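So the table is finally staying put. I know I said that in June too, when it was by the window, and then by the door, and then (for one very silly afternoon) half in the hallway. But this is it! I'm done dragging furniture.

For anyone new, I've been slowly setting up a work corner for myself, mostly with secondhand stuff. I wanted a round table from the start. My old desk was a big rectangle I got from Clirari, and every flat inch of it filled up with mail and chargers and mugs until I was typing on a patch the size of a placemat. A round top has no back corner to shove things into, and I think that's half the trick. Pale wood grain, too, because the last one was nearly black and showed every crumb I ever dropped.

I went back and forth on the chairs forever. Everybody on the Drerach forum told me to get wooden ones, and they do look nicer with a light table, but I sit for hours and my back has opinions. Black mesh office chairs it is. Armrests and all. They're kind of hulking next to a round table and I've decided I don't care.
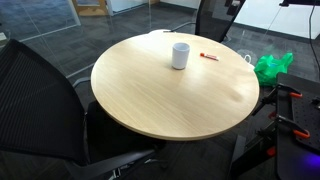 The other thing I'm trying is a rule about what gets to live on top. One cup, one pen, and whatever I'm working on that minute. That's the whole list. When I moved the old desk out I filled 6 grocery bags with junk from it, including a Grillus catalog I'd been "meaning to look through" and a dried-up glue stick stuck to a library card. I'm not going back to that.

Will it last? Ask me in a month. I've already caught myself setting down the mail and walking away from it, so I put a basket by the front door and now it goes in there, where I can ignore it properly.

Still on my list: a lamp that doesn't buzz, and something for the floor so the casters don't chew it up. I saw a mat at Palamarchuk for $108, which seems like a lot for a piece of plastic, so I'm holding out for a sale. If you've got a cheaper one you like, leave me a comment, and please tell me if it curls up at the edges!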